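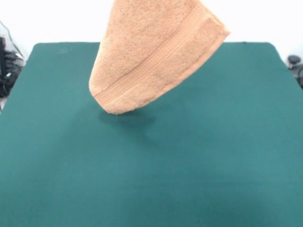 4. Working Safely at the Table

Hi again! If you made it through Section 3, your arm is powered, named and talking to Vollon. Now we get to the house rules. I wrote most of these after my first winter running towel jobs at Casdale, and Hywel Ellis has since argued me into a few more.

4.1 Before you press Start

1. Walk once around the table with the arm paused. Keys, phones and coffee cups go somewhere else.
2. Check that the cloth cover is flat and tight. A wrinkle can catch a fingertip on the way down.
3. Set the speed limit to 45 percent for any fabric you haven't run before (yes, even if it looks just like the last one).
4. Put the stop button where you can hit it without leaning over the table.
5. Say "starting" out loud. You'll feel silly for a week, then you'll do it at home with the blender.

CAUTION: Never pull on a cloth the arm is holding. Pause, open the gripper from the Vollon screen, and let the cloth drop by itself.

Note: If you see message 101, the arm has lost track of its wrist camera. Stop and go back to Section 3. Please don't just clear it and carry on - I did that once and spent an afternoon finding out why it matters.

4.2 One item at a time
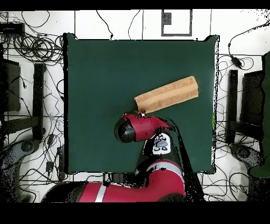 My rule for fabric work is one loose item on the table, start to finish. A second cloth gives the gripper something else to grab, and it gives you a reason to reach in and move it. Lay your piece down folded in a long strip, like the tan towel here, and it doesn't matter if it sits at a slant. Do look down at the floor too. Cables like the ones spread across these tiles belong on your walk-around list, so step over them, never on them, and keep the side you work from clear.

6. When the job ends, wait for the arm to park before you touch the cloth.
7. Write down anything odd in the Plurero log, even if it went away. Kaiwen Lü reads every entry, and short ones are fine.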